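How I Look After Pudel, a Robot Arm With a Very Important Job

Hi! My name is Kartini Tjoa, and I take care of a robot arm named Pudel. Pudel has no legs, no face and no voice. What Pudel does have is a gripper, which is a robot's version of a hand, and Pudel uses it to practice picking up toys.

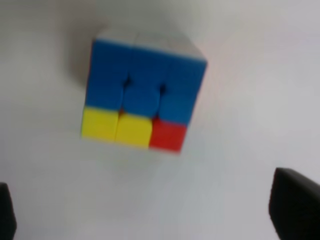
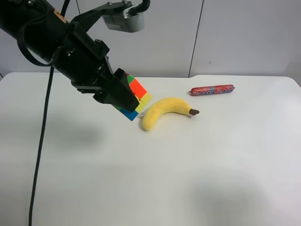
A puzzle cube is in both of these, and so are the black fingers of the gripper.

You might think a robot just wakes up and gets to work. Nope! I come in at 8:30 in the morning and Pudel can't do a thing until I've gone through my checks.

First I wipe the fingers with a soft cloth. Think about trying to hold a glass when your hands are covered in butter – that's how a gripper feels about dust and grease. (Okay, robots don't feel things, but you know what I mean!) Then I look at both fingers to see if they're worn down. If one is thinner than the other, a toy can twist when Pudel squeezes it.

Next come the screws. Every time an arm moves, it shakes a tiny bit, and all that shaking can wiggle a screw loose. Pudel made 1,894 grabs in September, so that's a lot of wiggling! I have a little wrench just for this, and I turn each screw until it's snug. Too tight is bad too, because the threads inside can get chewed up.

After that I follow the cables with my eyes from one end to the other. Cables carry power and messages, a bit like the nerves in your body. They need enough slack to bend when the arm stretches out. Once, a cable got pinched in a joint and Pudel froze halfway through a reach. My friend Kęstutis Rätsep helped me swap it for a new one, and it took us 27 minutes, mostly because I dropped the screwdriver under the table. Twice!

Now for my favorite part, which is teaching Pudel where things are. There's a camera up by the wrist, and the camera and the arm have to agree with each other. Hold your finger out, close one eye, then switch eyes. Did your finger seem to jump? A robot can get mixed up like that too, so I run a test called calibration. Pudel moves to spots I've already measured, and the computer works out how far off it is and fixes its numbers.

Then I press the green button, step back behind the line on the floor, and let Pudel go grab something.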